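Notebook -- folding/garment stack, perception side
December 2025

Continuing from the previous entry. Open question was whether the contact-point proposer fails on dark quilted fabric because of the segmentation mask or because of the width signal. Working on the Ledholm set only, 2261 episodes after the length filter. Boonchu set parked until the timestamps are redone.

Setup, so I can repeat it:
- Replay tool: Brellis, current main, plus my local patch for the fisheye undistort (not merged, see end).
- Input resized from 1080 lines before the mask stage. No crop.
- Proposer checkpoint is the one trained before we added the soft-goods split. Same seed as last time.
- Jaw mask is static, drawn once per device, dilated by a few pixels.

First item is the jaw mask. On the black garment the linkage arms and the fabric have almost the same intensity, and the segmenter takes the whole thing as one region wherever the left jaw overlaps the garment. The static mask hides most of the arm but stops short of the fingertip when the jaws are wide open, so a strip of linkage leaks into the garment mask. The proposer then puts its best grasp on our own hardware.
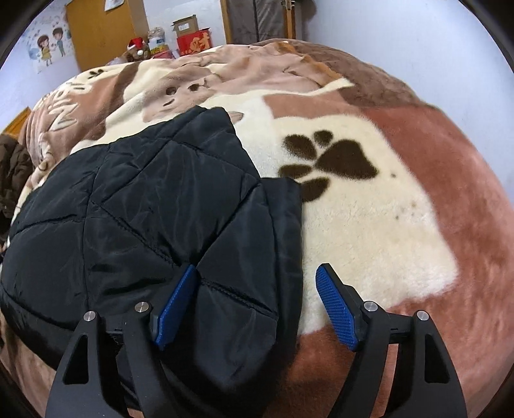 Jaws wide, garment behind the left one. Blue pads separate easily by color, arms do not.

The blue pads are the one dependable thing at this range. Thresholding on hue gives both pads with no training at all, and pad-to-pad distance in pixels should track jaw width well enough to pick the right mask from a small table. Wrote that up as a pre-step:

1. Threshold blue in the lower half, keep the two largest blobs.
2. Fit a line to each, take the gap at the tips.
3. Look up the jaw mask for that gap, linear between entries.
4. If only one blob is found, fall back to the static mask and set a flag.

Case 4 matters when one pad turns away and goes dark. The two pads do not have to look alike: depending on the angle, one can be bright and the other noticeably darker. My first hue range was too narrow for this and dropped the darker pad. Widened it on the value channel and left hue alone.

Second item, seams. The garment has straight stitching that crosses in big diamonds, and the crossings are the strongest corners anywhere on it. Keypoint tracker likes them, which is good for tracking and bad for planning: the proposer reads a puckered seam as a fold edge and wants to pinch across it. The real edge of the garment scores lower than two or three interior seams. I tried suppressing any edge with the same mean intensity on both sides. It removes the seams, but it also removes the edge where a dark sleeve lies on a dark panel. Not usable as a hard rule. Keeping it as a soft weight for now.

Background is the other half of the problem. The blanket is printed with cartoon faces and paw marks at about the scale of a small garment, and the old checkpoint will happily return a paw print as an object. Depth would settle it. We have no depth in this set. 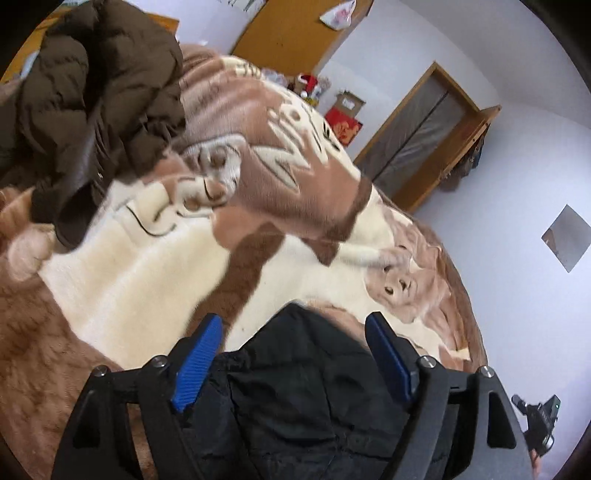

Ran the new pre-step plus the soft seam weight over a subset of 2000 episodes, everything else unchanged. The pad detector found both pads in 97 percent of them at the first keyframe. The rest went to the fallback with the flag set as intended, and I spot-checked a handful: mostly motion blur, one where the fabric had come up over the pad.

Proposals landing on the linkage are close to gone. Proposals on the interior seams are reduced but still there, more than I want to hand to the planner. Proposals on the printed blanket did not move, as expected, nothing in this change touches them.

Tilt: strongly rolled views hurt more than I assumed. The proposer uses image-up as a prior for where a garment top should be. When the room leans, the ranking changes even if the mask is fine. We have IMU roll in the log and do not use it. Plan is to rotate the features by roll before ranking. Do not rotate the image, the corners go black and the segmenter reacts to the border.

Runtime: the pre-step adds up to 4 ms per image on the bench machine. No concern.

To do:
- Mask table for the second device. Do not reuse the first table, the offsets differ.
- Roll compensation in the ranking stage, behind a config switch.
- Second dark garment as a distractor: with a dark puffer jacket on the same bed, the instance ids swap between keyframes. Needs a tracker-side fix, Henrique Cardoso has a branch for this, ask before starting anything.
- Merge the undistort patch into Brellis. Two tests still fail on the wide lens profile, both in the corner remap.
- Send the flagged episode list to Susside so they can relabel in January.

Config saved next to the run as seamweight_b. The run without the suffix has the narrow hue range, ignore it.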